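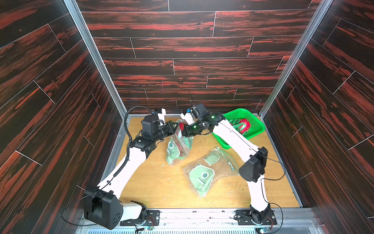 Friday, July

Went back to the Solheim transfers this morning. The label wants the full catalog delivered by the end of the month, and the side B files still had the level drop we noticed on the test master. Measured it again at the start of track 4 and it matches the tape, so the drop is in the source and the converter is fine. I left it alone on the flat transfer and corrected it on the release copy only. Both are on the Skuleo drive, in separate folders.

Track count for the catalog now stands at 3878. Of those, 34 have no ISRC in the Sirnum export. Most are alternate takes and radio edits that were never issued on their own. I've put the list in the shared sheet with a column for what we think each one is. Please don't assign new codes until the label has replied, we did that with Gullel and had to undo it by hand.

Rights dates: the sheet has the license on the early albums ending in 2032, but the scan of the contract is hard to read at that spot. Asked for a better scan.

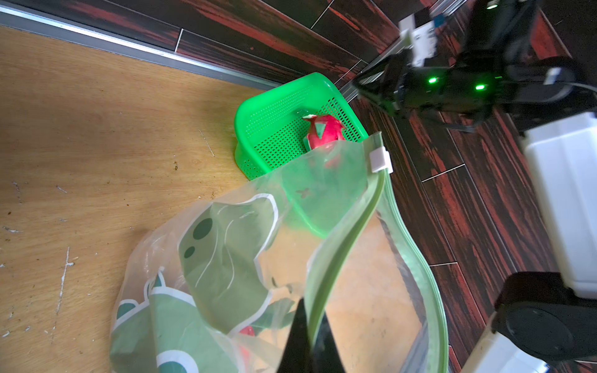
Also checked the Gullel singles from 2000. The left channel is a little dull on all of them, so I suspect head alignment on the original machine. Adjusted azimuth by ear using the hi-hat, then checked in mono. Much better. Settings are written on the box lid.

After lunch the Sirnum upload stopped twice at the same file. Renamed it without the accented letter and it went through. Need to look for other titles with accents before the next batch.

To do:
Bake the last two Solheim reels
Order leader tape and splicing tabs
Redo the fade on track 9, it ends too early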